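Kitchen help wanted, evenings, December start

Asfaw is looking for two people for prep and dish. Small place, 90 seats, gets loud. We do lunch and dinner plus catering orders that go out of the back door on Brarkow Street. Busiest stretch of the year coming up and we're short.

What you'd do: chop onions (a lot of onions), wash greens, run the dish machine, pack catering trays, mop at close. Some lifting. Big orders are 200 meals, sometimes 400, and those days everybody packs, me included. 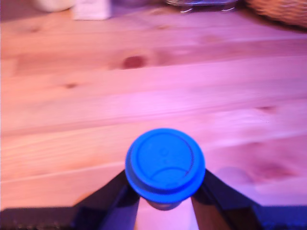 Posted by Gadisa Mersha, kitchen manager

Hours are 3 pm to close, four or five shifts a week. Close is usually 10:30, later if theres a party in the side room. Tell me up front if you can't do late.

Experience nice, not required. We'll show you the knife work. Need to be on time, ok with heat, ok with berbere in the air. Non-slip shoes, your own. Aprons are ours. Keep your drink in a cup with a lid, on the shelf by the office, not on the prep line. Health inspector is strict on this and so am I.

Pay is hourly plus a share of tips, talk numbers when you come in. Meal every shift. Paid every two weeks. Parking in the lot behind Luveo Dry Cleaning after 5, street before that.

To apply: come by between 2 and 4 in the afternoon, 579 Brarkow Street, side door, ask for Gadisa. Bring ID and the names of two people you've worked for. No resume needed but bring one if you have it. Please dont call during dinner, I won't hear the phone.

Drivers, we're full for now. Try again in spring.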